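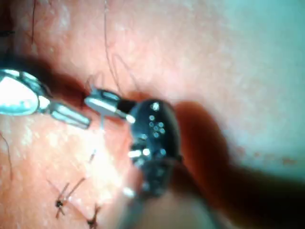 Wrist view: the two tips face to face, two tied knots at lower left.

Recording suturing demos by remote control: one take per stitch or one long take?

Marisol Greenberg
Posted 31 July 2023

I'm recording demonstrations for a two-arm surgical robot. The task is a row of interrupted stitches. I drive both arms from the console, the arms follow my hands, and we log joint positions, jaw angle, foot pedal events and the wrist cameras. The plan is to train a policy on the logs and have it do one stitch by itself, start to finish. Nothing more ambitious than that for now.

I have 37 recordings. Each one is a whole row done without stopping. My colleague at Mukbridge says that's the wrong way to do it and that I should have recorded every stitch as its own file, starting from the same arm pose. I would like to avoid throwing these out if I can.

Two other things I'm unsure of. First, I use the clutch a lot. When my hands run out of room I press the pedal, the arms hold still, I move my hands back and carry on. The logs are full of stretches where nothing moves. Should those come out?

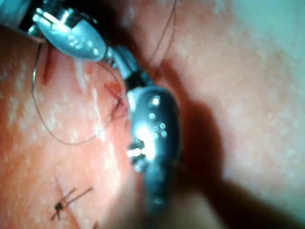 Second, I don't have a consistent way of handling the slack. On some stitches I pull the thread nearly all the way through before I start the knot, and on others I leave a lot of it out and work with what's there. You get a big loop like the U-shaped one hanging to the left of the instruments, and where it ends up is different every time. I never thought about it while driving, because I can see it and I just go around it. Does the policy need me to be neater, or is the variety good for it?

I'm on the Caltinside logging software if that matters. Changing it isn't an option this year.

Halvorsen

Keep the long recordings and cut them up afterward. You don't need to redo anything. We did the same with ours in February and the cut files trained fine.

What you do need is a rule for where a stitch begins and ends, and one person applying it. We used the cut thread ends. A stitch is over when both tails are cut and both tips have moved clear of the knot. The next one begins at the next frame. If two people do the cutting, each of them will pick a slightly different moment and you'll get files that start in the middle of a reach.

Don't force the same arm pose at the start. When your policy finishes one stitch and goes to the next, it won't be starting from a tidy home position either. I'd sooner have the messy starts in the data.

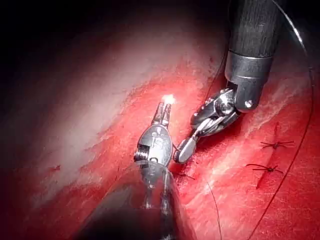 Jaws close together at center, two finished knots to the right.

On the clutch: yes, take the pauses out, but check both arms first. Sometimes one arm is clutched and the other is holding tension on the thread. That isn't a pause. If you delete by looking at one arm only, you'll get a jump in the other one, and the policy will learn to jerk. We trimmed only where both arms were still and neither jaw angle was changing, and left 5 frames on each side.

Also look at what your wrist cameras can see during the knot. When the tools get this close to each other, the near one goes to a blur and covers a good part of the view. If you have a fixed overhead camera, log that too.

pedalsteel

just record more. 100 is the minimum for anything with thread in it imo. 37 wont do it no matter how you cut them

Dresutmont Bench

I disagree with the post above. He's counting rows, and she has several stitches in every row, so once they're cut up there are a lot more demonstrations than it sounds like. Cut first, train something, then decide if you need more.

On the slack question, I would get neater. Variety helps when it's variety the robot will have to deal with, like the angle of the wound or how far along the row you are. Your own habits with the loop are something else. If you do it one way half the time and another way the other half, the policy tends to average the two and do neither. I had one that pulled the thread halfway and stopped there, every time.

What worked for me, in the order I'd do it:

1. Write down how you want the thread handled, in one sentence, and tape it to the console. Mine was "pull to a short tail, then lay the long end away from the finished knots."

2. Go through the recordings you have and mark the stitches that already fit the sentence. Train on those alone first.

3. Watch the moment where the long thread comes down to the wound next to the second instrument. If a blurred tool is lying across one side of the view there, note it in the log, because your labels for that part will be guesses.

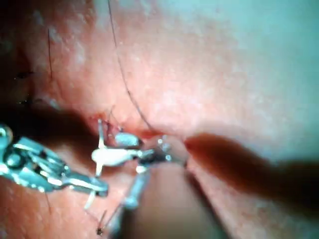
4. Record new takes only for the parts where the policy goes wrong. Start the arms from wherever it got stuck, take over by hand, and finish the stitch. Those rescue takes were worth more to me than new full rows.

5. Keep the bad takes in a separate folder. You'll want them later for testing whether it can tell a dropped thread from a held one.

Marisol Greenberg

Thanks, all. I've started cutting using Halvorsen's rule and it's going faster than I expected. I found 3 places in the first recording where one arm was clutched and the other was holding the thread, so I'm glad I asked before running the trim script. I'll sort by slack next. The overhead camera was plugged in the whole time but I'll have to check whether its clock matches the others.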